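Chapter 9
Clearing and Sorting Tableware

9.1 Scope of the chapter

Chapter 8 dealt with the delivery of food and drink to the table. The present chapter takes up the return journey: the removal of used tableware, the separation of its contents, and the transfer of each piece to washing, storage or disposal. The treatment is limited to small-scale service, meaning households, staff kitchens, guest houses and tearooms in which one person both clears and washes. Large operations with conveyor return are covered in Chapter 14.

After studying the chapter, the student should be able to define the terms set out in Section 9.2, lay out a clearing station on a single table, sort a mixed tray in the correct order, and decide whether leftover food is to be kept or discarded.

9.2 Terms

Service tray. A flat carrier with a raised rim, used to move several pieces of tableware at once. Round trays are easier to balance on one hand. Rectangular trays use table space better.

Load. Everything standing on the service tray when it is set down at the station, including food, wrappers and paper.

Residue. Any part of the load that is not tableware. Residue is divided into three classes: paper, packaged food and open food.

Holding container. A box, normally clear, that receives packaged or open food before it is stored.

Rack. The open frame in which washed pieces stand to drain. In a small kitchen the rack also marks the end of the station.

Handling. One instance of a piece being picked up and set down. The number of handlings per load is the usual measure of efficiency in this field.

9.3 Why sorting comes before washing

A common fault in untrained staff is to carry the whole load to the sink and sort it there. Paper enters the water, packaged items get splashed, and cups are knocked against plates in the basin. Ochoa and Tovar recorded 596 loads in the tearoom of the Potby guest house, of which 418 were sorted at the table and the remainder at the sink. The loads sorted at the table needed fewer handlings per piece, and breakage was confined almost entirely to the sink group. The authors note that the staff were not assigned to the two methods at random — the more experienced workers tended to choose the table — and the result should be read with that in mind.

A second study, by Lozano at the Cortés staff kitchen, covered 147 loads and reached a similar finding for paper residue. Lozano did not record breakage.

9.4 Layout of the station

The station is laid out in a line, with residue at one end and clean drainage at the other. The service tray is set down between them. A worker standing at the middle of the table should be able to reach both ends without walking.

Holding containers may be stacked when not in use, provided the upper one is empty and open. A spare flat tray can be kept beside them for pieces that have no fixed place. Nothing is stored on the strip of table in front of the service tray, where the forearms pass.

Figure 9.1 Single-table station with a mixed load. Clear containers and a flat black tray lie to the left, the rack to the right. The load includes a plate with crumpled tissue and a packaged item, a yellow bowl of fried pieces, and two small cups.

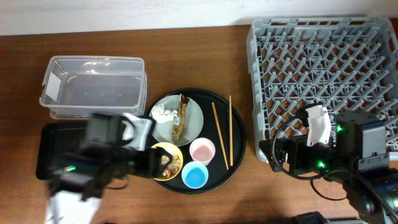 9.5 Order of sorting

The order given below follows Bautista and applies to any load that contains all three classes of residue.

1. Remove paper. Tissues and napkins are lifted by hand and discarded. They are never pushed down into a bowl or cup.

2. Remove packaged food. Check the seal. A sealed item goes to a holding container, and an opened item is treated as open food.

3. Deal with open food. Food that has been served to a guest is discarded. In a household, dry fried food may be moved to a clean container if it has not been touched.

4. Empty the cups. Liquid is poured off before the cup is moved any distance.

5. Stack the plates by size, largest at the bottom. Bowls are not stacked on plates that still carry scraps.

6. Wash, then place each piece in the rack. Cups go in upside down.

7. Wipe the service tray last, including the inner edge of the rim.

Sæther places step 4 before step 3, arguing that spilled liquid spoils more of the load than loose food does. Either order is acceptable in practice, but a kitchen should adopt one and keep to it. The exercises at the end of the chapter use Bautista's order throughout.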